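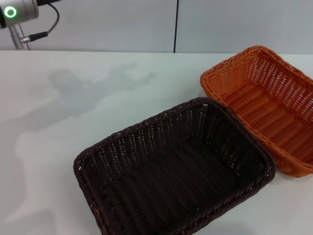 Marmalade questions, all in one place, because my inbox is full of them and the Sevilles are only in for a few weeks. Updated 17 January 2021. Recipe itself is on the Tirkis marmalade page, this is just the bits people get stuck on. First one, where to keep the oranges till you get round to them. Somewhere cool, not in the plastic bag they came in. A wicker basket is good, something like the bigger dark brown one there, small gaps all down the weave so the air gets at the fruit. Check the bottom ones every day. One goes mouldy and the rest follow.

Can I use ordinary oranges?

You can. It'll be sweet and a bit flat. Add the juice of two extra lemons and cut the sugar slightly. Sevilles have the bitterness and loads more pectin, so if you see them, buy them.

I've missed the season. Now what?

Freezer. Whole, unpeeled, in a bag. If yours are already frozen from last year, use them, but the pectin drops off a bit so put an extra lemon in. No need to thaw first if you're doing the whole fruit method.

How much sugar, really?

2 kg to one kilo of fruit. Yes it's a lot. Readers write in wanting to halve it and then write in again because it's runny and went off by Easter. If you want a small batch, 400 g sugar to 200 g fruit, one lemon half, your smallest heavy pan. Watch it like a hawk, small batches catch.

Which sugar?

Plain granulated. Preserving sugar is nice, less scum, costs more. Jam sugar has pectin added and you don't want it here, sets like rubber. Swap a quarter of the white for dark muscovado if you like it dark. I do.

How much water?

2000 ml for the kilo of fruit. Weigh it or measure it, don't guess. If your pan is very wide you'll lose more to steam so top up a little during the simmer. 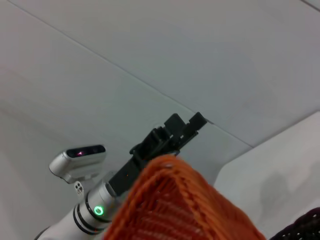 Lid on or off during the simmer is the one I get asked most. On for the first part, the peel needs to go properly soft and it won't if all the water's gone. But not clamped on, leave it tipped so steam gets out. The gap wants to be small, slightly parted, like the two black fingers in the photo, no more. Once the sugar goes in the lid comes off and stays off.

How do I know the peel is done?

Squash a bit between finger and thumb. Should give straight away. If it fights back, keep going. Sugar toughens it so you can't fix this later!! Most common mistake of the lot.

My pan nearly boiled over.

Too small. It should be no more than half full before the boil. I use an old Guérin preserving pan, dented, had it years. Any big heavy-bottomed one will do. A small knob of butter at the end calms the foam.

How do I test for a set?

Saucers in the freezer before you start, 4 of them, becuase you'll need more goes than you think. Take the pan OFF the heat while you test. Teaspoon on the cold saucer, wait a minute, push with your finger. Wrinkles, done. Runs, back on for five minutes and try again. Thermometer people: 104.5C, but do the saucer anyway.

All my peel floated to the top

Potted too hot. Let it stand fifteen minutes off the heat, stir gently, then jar it.

It hasn't set at all.

Leave it two days first. Some batches are slow. Still runny, tip it all back in the pan and boil again in short bursts, testing each time. Or call it syrup and have it on porridge, very good.

It's set like concrete.

Overboiled. Loosen it jar by jar with a splash of hot water as you use it. Or glaze a ham.

Do I have to sterilise the jars?

Yes. Hot soapy wash, rinse, oven at 140C (120 fan) for fifteen minutes. Fill while they're still hot. Lids in boiling water, don't put them in the oven if they've got a rubbery seal.

How long does it keep?

A year in a dark cupboard, easily. Britt-Marie Tveit wrote to say she opened one from the December before last and it was darker but lovely. Once it's open keep it in the fridge.

Can I put whisky in?

Of course. Three tablespoons, stirred in off the heat right before potting. Earlier and it just boils away.

Can I make it in a slow cooker?

The peel part, yes, overnight on low, works beautifully. The sugar part no. It'll never get hot enough.

Where do you get your Sevilles?

The greengrocer in Werkent mostly, and the Ratora veg box does them as an add on for a couple of weeks. Ask, they're not always on the list.
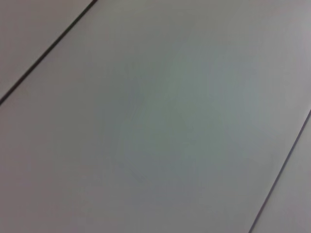

Pale grey panels with thin dark seams.

Can I copy your recipe for our village newsletter?

Fine by me, just put my name on it (Jana Vogler) and a link back to Tirkis. Not the photos please.

Mine isn't on here

Comments are open under the recipe. Say what pan, how much fruit and how long you boiled it, otherwise I can't help. Replies a bit slow this month, up to my elbows in peel.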